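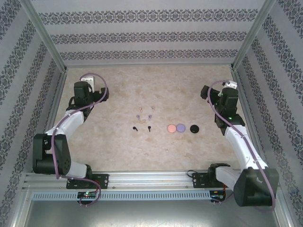 Two-arm cell with earbuds and discs laid out, both grippers held over the back of the table.

Matching earbuds to discs by colour in Resto

This tutorial sets up the perception and task side of a two-arm sorting job in Resto. It assumes both arms are already calibrated to the fixed camera. If they are not, do the Flardale calibration page first and come back.

1. Mask the table

Open the cell file and draw the table polygon on the camera view. Keep it inside the walls. Patterned wallpaper gives the blob finder plenty of dark shapes to pick up, and black earbuds are dark shapes too. On our cell, an unmasked run returned 1,277 candidates. With the mask on it returned 11, and the size filter removed the extra ones.

2. Set the colour classes

Make three classes: peach, lavender and black. Sample each one from an earbud and from a disc, then save both samples under the same class name. The peach earbuds are paler than the salmon-pink disc, so a class built from one alone will miss the other. Set the black threshold to 62. A mottled table top can trip anything above that.

3. Separate earbuds from discs

Colour says which set a piece belongs to, and shape says what it is. Turn on the roundness test and leave it at the default. If two discs are touching, switch on "split joined blobs" or they will come back as one long object.

4. Check the inward reach

Before running the task, bring the two grippers in towards each other over the back of the table at low speed. The planner treats the fingers as boxes, and the boxes are bigger than the fingers. Set the keep-apart margin in the Prudstead planner so that it stops the move before the boxes overlap – we use 195 in the margin field.
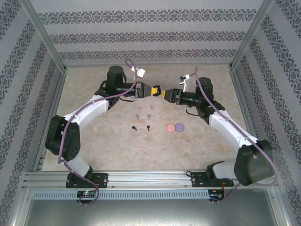
5. Write the task list

Use one line per pair, with the left arm on the left column and the right arm on the right. Add a wait between lines so both arms are clear of the camera view when it looks again. Save the list, then run it in preview before you send it to the arms.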